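Small Tables in Shared Rooms
Project report, Interior Products course
Group 6, Fri 8 March

Background

Our group was asked to pick one piece of furniture and report on how well it suits the room it stands in. We chose the white side table in the Unholm showroom, which students may use for coursework between classes. The table has a pale flat top with a small dark knob on it. We wanted to know if a table of this kind could work in the student lounge.

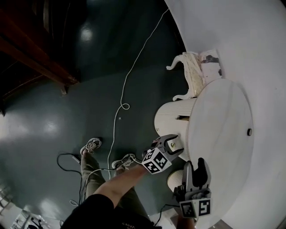
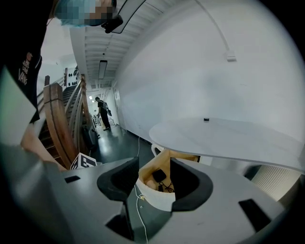 The white table in the showroom, with its small dark knob on top.

Method

We looked at the table in three ways: how it looks in the room, how easy it is to reach and walk past, and how hard it would be to keep clean. Each member filled in the same form without talking to the others. The form had 30 points in all. We also asked students who passed through to fill in a short survey, and got 62 answers back.

Results

Looks. The white top goes well with the white wall and stands out against the dark green floor. The ribbed base was the part most people mentioned in the survey. A few said it looked heavy for a side table.

Reach and space. The round top has no corners to bump into, so it can stand close to a walkway. The base is wide, and two of us noted that this leaves less room for feet when you sit up close.

Cleaning. The top is flat and should be easy to wipe. The ribs on the base are a different matter. Dust will settle in the grooves, and the slot in the base would need a brush or a thin cloth.

Comparison

We compared it on paper with two tables from the Olero and Joubert catalogs. The Joubert table is lighter and has open legs, but its top is square. The Olero table is close in shape and has a smooth base. It scored highest on cleaning and lowest on looks.

Recommendation

We suggest the Olero table for the lounge and a ribbed one for the entrance, where fewer people sit and eat. The order should wait until September, when the lounge floor has been redone.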